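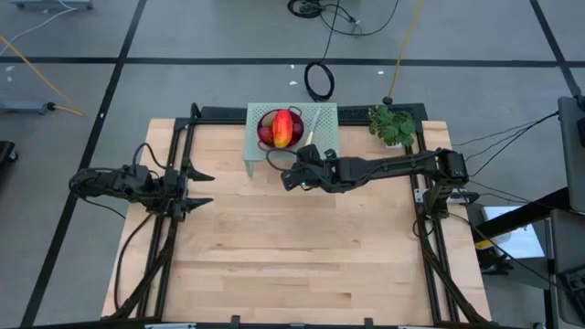
Gonero raised grid stand in pale green, with fruit bowl and knife. Bowl, fruit, knife and plant not included.

Gonero Raised Grid Stand, Pale Green
Item 554
$29.00
In stock at Campbell, ships from Campbell

Florkton Home > Kitchen > Countertop > Stands and Risers

We turned this one down the first time it was offered to us. The sales sheet called it a "countertop organizing system," and what came out of the box was a low platform with holes in it. We still think it is a low platform with holes in it. It does a few small jobs well enough that we now carry it, and the rest of this page is our attempt to say which ones.

What it is

A small raised platform on short legs, with a grid-patterned top. You put things on it that you would otherwise put straight on the counter. Air gets underneath, crumbs fall through, and a rinsed bowl has somewhere to drip that isn't your wood. It has no moving parts and no assembly beyond taking off the sticker on the underside, which is on there harder than it should be. Soak it first.

The color is sold as "Garden Mist." It is pale green. Next to a light wood top it looks pleasant and a little like a school cafeteria, and you will know already whether you mind that. Gonero also lists a gray and a white. We ordered samples of both. The gray arrived looking tired and the white showed every tea ring, so we stock the green and nothing else for now.

What it holds

One ordinary fruit bowl, and room beside it for a knife or a peeler. That is the arrangement we suggest and the one we'd buy it for. The fruit you mean to eat today sits up where you can see it, the knife is next to it, and the rest of the counter stays clear for cutting.

Gonero rates the stand for 11 pounds. We have no way of testing that properly and we aren't going to pretend we did. We loaded one with a full bowl of oranges and left it in the break room from a Friday afternoon through the weekend, and it was flat on Monday. A stand mixer is another matter. So is a cast iron Dutch oven. Please don't.

A bowl with a wide, flat foot sits best. Bowls with a narrow foot ring can land with the ring partly over the openings and feel less settled, especially if you load them from one side. Handles are no trouble as long as they stay up at the rim.

What the maker says, and what we think

"Keeps fruit fresh up to twice as long." We took this off our version of the page. We asked for whatever the claim was based on and were sent a different brochure with the same sentence in it. Some air under a bowl does nothing much for the fruit inside the bowl, as far as we can tell. If you set a mango directly on the grid, the bottom of it may stay drier. It will still ripen when it wants to.

"Heat resistant." Resistant to what, the sheet doesn't say. Gonero's customer desk told us "warm dishes," and we got no further. Treat this as a stand for cool things and buy a proper trivet for pans.

"Non-slip feet." The feet grip a dry counter fairly well. On a wet one they slide about like anything else. Wipe the counter first.

"Dishwasher safe." True in our machine so far, top rack only. The grid comes out clean. Water stays in the corners on the underside and will run down your sleeve when you lift it out, so tip it before you carry it.

"Doubles as a cooling rack." For cookies, if you bake very few cookies. See the note on heat.

"Stackable." Two of them will stand one on top of the other. Whether that's useful is a different question. The upper one isn't locked to anything, and the space between the two is too low for most of what people keep in a kitchen. We wouldn't put a knife on the upper one.

About the knife

A few customers have asked if the stand is meant to hold a knife, and the packaging shows one lying on it, so fair enough. A knife will lie on the grid without trouble. There is no slot, no guard and no magnet. Lay it with the handle toward you and the point away, and if there are children who can reach the counter, put it in a block or a drawer. A raised platform makes a knife slightly easier to pick up, for everyone in the house.

On wooden counters

This is where we came around. Wood tops look good and are annoying to own. Anything damp that sits on them overnight leaves a mark, and the usual answer is a folded dish towel, which gets damp too and sits there making a larger mark. A bowl on short legs avoids the problem for not much money.

Avoids most of it, we should say. Drips go through the openings and end up on the wood anyway. If you rinse grapes and put them straight down, lift the stand afterward and dry the counter under it. Gonero doesn't include a drip tray. We asked about that as well. A tray is "under consideration," and has been since our buyer first wrote to them.

Oiled tops: let the oil cure fully before you set the stand down, or the feet may leave prints. Our buyer, Janaka Sarkar, has these on her own counter at home. They came out with a light sanding.

Who should skip it

If your counter is stone or laminate and you already have a fruit bowl you like, you can stop reading. The bowl is fine where it is.

If the counter is short, be careful too. Every stand and riser we sell is advertised as a space saver, and this one takes up more room than the bowl it carries. The gap underneath is too low to store anything in. What you get in exchange is a fixed place for the bowl, and for some households that does stop the slow spread of fruit, mail and keys across the whole surface. For others it gives the mail something to lean on.

And if you want it for draining dishes, get a dish rack. We stock the Brorkevmont folding rack, which costs more and is much better at it.

Care

Rinse under the tap and brush the openings with an old toothbrush. Dried mango juice is the worst thing we've had in there and it needed hot water and patience. Avoid scouring pads, which dull the finish. Don't use bleach on the green. We can't say for certain that it fades, but one of our samples looks lighter than the others and that's the one that was bleached.

Specifications

Item number: 554
Maker: Gonero
Color: pale green ("Garden Mist")
Top: open grid
Legs: short, fixed
Maker's load rating: 11 pounds
Sold: singly
Assembly: none
Drip tray: not included, not available
Use with hot pans: no

Also available as a set of 2. The set costs exactly twice the single price, so there's no reason to order it unless you need both. We have asked for this to be changed.

Customer reviews

"Does what it says, minus the half of it that's nonsense"
Jamila Khan
I bought this for a bowl of plums that kept leaving rings on my table. No more rings. I do not understand why the box talks about organizing my life. The color is greener in my kitchen than on the screen, mostly in the evening with the lamp on. The sticker took me a good while and some cooking oil.

"Okay"
Verified buyer
It's a bit light. When I pull a banana off the bunch the bowl moves and the stand moves with it. Heavier bowl fixed that. I'd have liked a lip around the edge so a lemon can't roll off.

"Returned it"
Verified buyer
Too low for what I wanted. I was hoping to slide a cutting board under there. The measurements should be nearer the top of the page. Refund came quickly.

Reply from Florkton: You're right about the clearance, and we've added a line on it. A cutting board won't fit underneath, not even a thin one.

"Good with the fake plant"
Verified buyer
Put a little artificial plant beside it and the corner looks finished. My husband thinks the plant should go on the stand and the fruit beside it. We've tried both ways and I'm not asking him again.

Questions we get

Does the bowl come with it?
No. The bowl, the fruit, the knife and the potted artificial plant are all separate, and we don't sell that bowl. Any bowl with a flat base will do.

Can I put a real plant on it?
You can. Water from the pot will go through the top and onto the counter, so use a saucer.

Will it fit in a refrigerator?
It fit on the shelf of ours, with the bowl removed. We couldn't think why you would, but a couple of people have written to say it keeps berries off a wet shelf.

Is the green going to match my other Gonero things?
Probably not exactly. Two deliveries reached us in slightly different greens. If you're buying the pair, order them together and we'll pull them from the same carton.

Returns

Unused stands can come back for a full refund. Used ones too, if they're clean and something is wrong with them. "It's just a platform with holes" is not something wrong with it, though we do see the point. Orders placed in December go out more slowly from Campbell, and the date shown at checkout is the one to trust.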